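## 4. Setting out the table and basket

Before you begin, the Takstead table should be standing with its feet levelled (see section 3).

1. Wipe the tabletop with a damp cloth and dry it. Do not use scouring powder, as it dulls the matt surface.
2. Push the long edge of the table up to the wall. Leave a gap of 25 mm for air to pass.
3. Shake out the basket over a bin and check the rim for broken strands.
4. Place the basket on the right-hand side, well in from the corner. The rest of the top stays free for sorting. 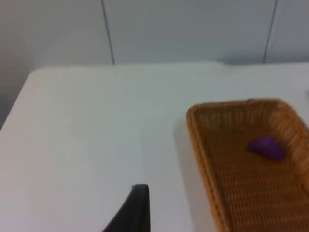
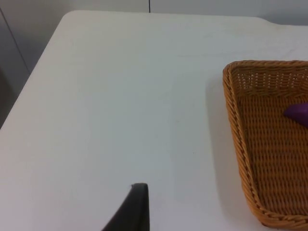

5. Press down lightly on each side of the basket. If it rocks, turn it round and try again.
6. Put heavier items in first and spread them over the woven floor.

**Note:** Left-handed users may prefer the basket on the other side – the steps are the same.

**Caution:** Lift the basket with both hands under the base. Do not drag it by the rim when full, as loose ends can scratch the table.

### Care of the basket

Brush out dust with a soft, dry brush every 13 weeks. If the weave gets damp, let it dry indoors, at least 500 mm from any heater. Spare liners can be ordered from Sorkora.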